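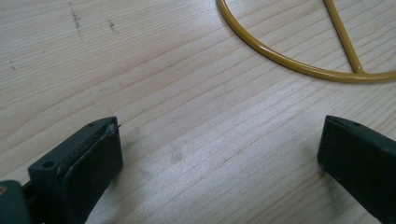
4.2 Line-up order and the length of stay

The second question of the study was whether the order of the performers changes how long people remain inside the venue. In the earlier work on club nights it is usually assumed that the audience comes for the last name on the poster and that the first hours are only a preparation. Our material from Heltoston does not support this assumption in a simple way.

The all-day programme at the Pullel, a former grain store with two rooms, was chosen for this part. The venue has a capacity of 1,000 persons and uses a wristband which is read at the door both on entering and on leaving. From these readings we took the visits of those who had agreed to take part and who also returned the written form. This gave 159 complete visits. Visits with a missing exit reading were removed before any analysis, as we could not know if the person had left early or had only passed the door in a crowd.

The day was divided into 6 blocks. In each block one room presented a live act and the other room presented a DJ set, and the rooms changed roles after every block. The promoter, Mosivov, agreed to announce the names in advance but to keep the exact times closed until the doors opened in the afternoon. For this reason the arrival times in our data are less connected with one particular artist than they would be at an ordinary event.

Figure 4 shows the share of participants present in each block. The curve rises slowly during the first two blocks, stays almost flat through the third and the fourth, and falls only in the last one. The fall in the last block is steeper for the persons who came alone. Those who came in a group stayed longer, and in the written forms they often named the group as the reason for staying, and more seldom the music.

Figure 4. Share of participants present in the Pullel by programme block, all visits (n = 159). Solid line: arrived in a group. Broken line: arrived alone.

An unexpected result concerns the changes between the rooms. We had supposed that a sudden change of tempo would send people to the bar or to the exit. The readings at the inner door show that many participants crossed to the other room at such moments, but most of them came back before the block was finished. Several wrote that they wanted "to check what is there" and that they did not feel they had left the first performance. In this sense the two rooms were used as one programme with two parts, and a count of heads in one room alone would give a wrong picture of the interest in it.

The harder and faster sets, which the promoter had placed late in the day, were not judged better or worse than the slower ones. However, they were judged with more difference between persons. Listeners who already knew the label Wike, which had provided two of the late acts, gave high marks almost without exception. Among the others the marks were spread over the whole scale.

Two limits must be mentioned. First, the last bus from the venue leaves shortly after midnight, and a part of the fall in the final block can be explained by this and has no relation to the line-up. The form did not ask about the way of travelling home, and we regret this omission. Second, persons who agree to fill in a form at a music event are probably more patient than the average visitor, so the lengths of stay given here should be read as an upper value.

In the next section the same visits are compared with the answers about ticket price.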